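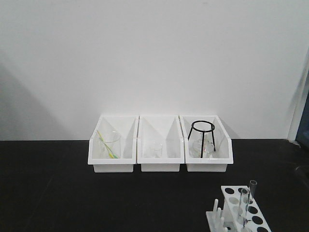

I renewed my first aid at work certificate last month, and I've been asked a few times whether the refresher is worth going to if you did the full course three years ago. I think it is, mostly for the practice on the manikins. I'd also come home with a list of things to sort out, and the first was where we keep our supplies. They used to be spread over two drawers and the car. Now they're all in one place, and everyone in the house has been told where.

The course was run by Cledwyn Maddocks, who I had last time as well, in a room above the Llewellyn building. It was one day for the refresher and cost me 91 pounds, paid in advance. Parking was extra. There were more people on it than I expected, mostly from a warehouse firm called Bustora, and one man who coaches under-elevens rugby.

We spent the whole morning on CPR. You do 30 compressions and two breaths, and you keep going. The rate is 100 to 120 a minute and I was too slow. The manikin had a light on it that showed this, so there was no arguing. I was also leaning on it between compressions, which I hadn't known I did. Cledwyn made me start again twice. My knees hurt the next day.

After lunch it was choking, bleeding and burns. For burns it is still cool running water for 20 minutes, then cling film laid over loosely. I had been telling people ten. If you've heard ten from me, please change it.

We had a short go with a training defibrillator. It talks you through each step and won't give a shock unless one is needed. Rhun Humphreys from my work was nervous of it and was fine after one try. Our nearest real one is on the wall of the village hall, and I walked it from my front door: 484 steps. I'd send someone else to fetch it while I stayed with the person.

My old certificate ran out in September, so I'd left it too long and was lucky they let me on the shorter course. Check your date.

Next job is replacing the out-of-date dressings.

Last updated: 30 April 2025

Search this blog Search

4 comments
2 shares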